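Forum > Student Projects > Robot Clubs > Small package pick challenge
Print this page | E-mail this thread

khunthong_bot
Our club at Troltport finally has the arm lining up on small packages by itself!! We're using the wrist camera only, no overhead view, and the kids wrote the whole approach routine (Tassanee Kaewsai did most of the centering code and she's only been with us since March). Blue and purple wrapper on a pale table, fingers wide open, then it creeps in. We've logged 128 tries so far and I could watch it all day.

gearlash
Love this! I'd still add an overhead camera though. With wrist only you lose the target once the fingers get close.

khunthong_bot
We talked about that, but the Bremus rules allow one camera per arm. And I kind of like it this way, the kids have to think about what the gripper can see.

millora_mentor
Have to disagree with gearlash, our team ran two cameras last season and spent 13 meetings on calibration. Wrist only is fine if you stop short and correct before closing. What are you doing about shadows? Ours kept grabbing at the dark side of the table.

khunthong_bot
Color first, then edges, so the gray shadow mostly drops out. Left-right offset is the bigger headache. It still likes to stop with the target nearer the left finger, so Tassanee is adding a second check just before the fingers close
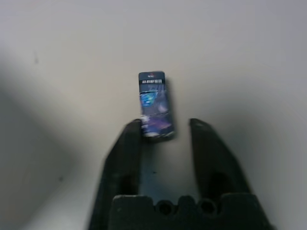 and if that works we'll try it with 2 packages side by side. I'll post the code once she's cleaned up the comments!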